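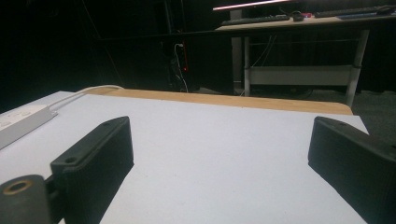 Gripper trials, weekly meeting
17th November, Fokelville lab

Present: Golnar Jafarzadeh (chair), Ardalan Azimi, Elaheh Dehghan, Jamshid Golestani (minutes)
Apologies: Kourosh Pakzad

1. Last meeting
Minutes accepted. Ardalan asked that item 4 be corrected to say that the Bahrami controller was reset between runs on both days. Jamshid will change it.

2. Hand-held gripper, finger pads
Elaheh reported on the comparison of ribbed and smooth pads. Each set did 100 picks with the same parts in the same order. The ribbed pads held the small boxes better. The smooth pads were better on bagged parts, which tended to catch on the ribs and come up crooked. She does not think the numbers for cable picks can be used yet. Two people ran those and they did not squeeze the trigger the same way.

Golnar asked whether pad wear was a factor. Elaheh has not measured it. She will weigh and photograph each pad before the next round.

Agreed to stay with ribbed pads as the default until the cable picks are repeated by one person.

3. Wrist camera
Ardalan has tried 3 exposure settings. The low one keeps detail on a white tabletop but loses most of what is behind it. The automatic setting drifts when the hand turns toward a light. He prefers a fixed middle setting and will send clips to the group. Jamshid asked for the setting to be written into the log file so it does not have to be guessed later. Ardalan to look into it.

4. Controller
Kourosh sent a note. The Astmont controller dropped its connection twice in October and he has not been able to make it happen again. He has asked Hestitstead for the newer firmware. The Bahrami unit stays on the arm for now. Golnar does not want both changed in the same week as the pads.

5. Other business
Calibration sheet needs reprinting at full size. The last copy came out scaled to fit the page.

Actions
Elaheh: repeat cable picks, weigh and photograph pads
Ardalan: exposure clips to all, setting in log file
Kourosh: chase firmware, share the October connection logs
Jamshid: correct last minutes, reprint calibration sheet

Next meeting same time next week, in the small room.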